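How to cook and freeze dal for busy days

Posted in January by Rajkumari Bisht

When I moved here for work I was cooking dal every evening, and every evening I ate very late. Now I cook one big pot and freeze it in portions. My method is simple, but there are some points where people make mistakes.

What you need

2 cups of red lentils
About 7 cups of water
1 teaspoon turmeric
Salt
Small freezer boxes with tight lids (mine are from Skesberg, any make is fine)

Steps

1. Wash the lentils until the water is almost clear. Usually I change the water 4 times.

2. Put the lentils, water and turmeric in a big pot. Bring to a boil and take off the foam with a spoon.

3. Lower the heat and cook for 25 minutes with the lid half open. Stir the bottom from time to time. Red lentils stick very easily.

4. Add salt only when the lentils are soft. Do not add the fried spices now. Cumin and garlic lose their smell in the freezer, so I make them fresh on the day of eating.

5. Spread the dal in a wide dish so it cools quickly, then fill the boxes. Leave a finger of space on top. Put them in the freezer the same evening.

6. Write the month on the lid. I use mine within two months.

My neighbor Kuldeep Bhatia asked me if he can do the same with whole black lentils. Yes, but soak them overnight and cook much longer, and use more water than you think.

To serve

Move one box to the fridge the night before. It will look thick like a paste, this is normal. Add a little hot water and mix well with a fork.

On the stove, warm it slowly until it bubbles. In the microwave, cover the bowl loosely, heat for two minutes, stir, and heat again until the middle is also very hot. Fry the cumin and garlic in ghee in the meantime and pour over.
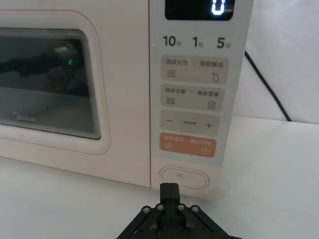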